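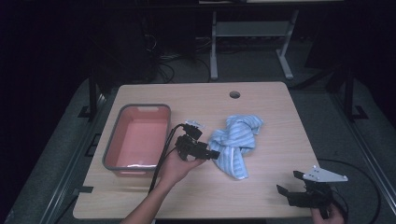

The Dradel is a dish and glass cloth, woven flat in a half-linen blend, and after two years of using ours every single day we're still a bit in love with it. It comes in solid, check and stripe, and the stripe is the one people write to us about. Light blue with thin white and darker blue lines, left in a heap beside an empty tub, is pretty much how a kitchen towel spends half its life, and we wanted a cloth that looks good that way too! So no stiff finish, no starch, no cardboard sleeve to hold it in shape. Just cloth.

What it's made of

The warp is cotton and the filling is linen. Cotton makes it soft in the hand from the first day, and the linen does the drinking. Our weaver, Wendell Whitlock, tried a full linen version first and it was gorgeous, but it took months of washing before it would dry a wine glass without pushing the water from one side to the other. The blend gets there in a couple of washes. (Please do wash it before you use it. New cloth always has a little oil on it from the loom, and it will smear your glasses.)

The weave is a plain one with a slightly open set, so you get air through it and it dries fast on a rail or over the oven door. We went back and forth on a waffle version and may still make one, but waffle catches on fork tines and on the corners of graters, and flat cloth doesn't.

Hems are folded twice and stitched with cotton thread, so they shrink along with the cloth and the edges don't go wavy on you. There's a hanging loop on one short side, sewn into the hem. It will hold a soaking wet towel and a kid pulling on it. We've checked.

Size and weight

Length 87 cm before washing. Expect to lose a little of that in the first hot wash, mostly lengthwise, and then it settles. Weight is 167 grams per square meter, a touch heavier than our old Tran cloth, which many of you still have and still ask for. The Tran isn't coming back, sorry! The mill that spun that yarn stopped making it. If you liked the Tran you'll find the Dradel thicker in the middle and a bit quicker to dry.

Sold in packs of 2, same pattern in both. We can't split packs or mix them.

Washing

Hot is fine. Line drying is best, tumble drying on medium is fine too, and it comes out fluffier. Skip the fabric softener, it coats the fibers and you'll end up with a cloth that slides water around. If yours has already gone that way, a long soak in hot water with washing soda usually brings it back. Beet, turmeric and red wine want rinsing in cold water right away. The stripes are yarn dyed, so the color goes all the way through, but we'd still keep bleach away from them.

Ironing is up to you. Wendell irons his. The rest of us fold them warm and call it done.

Goes well with

The Pruvora apron, cut from the same yarn in a tighter weave, and the Pruvora bread bag, which has the same stripe running the other way.

Stripe is in stock now. Check is back on the loom in July.

Questions about an order? Use the contact form or write to the Skeltura shop desk.
© Skeltura. All rights reserved. Back to top

We use cookies to keep your cart working and to see which pages get read. Accept | Settings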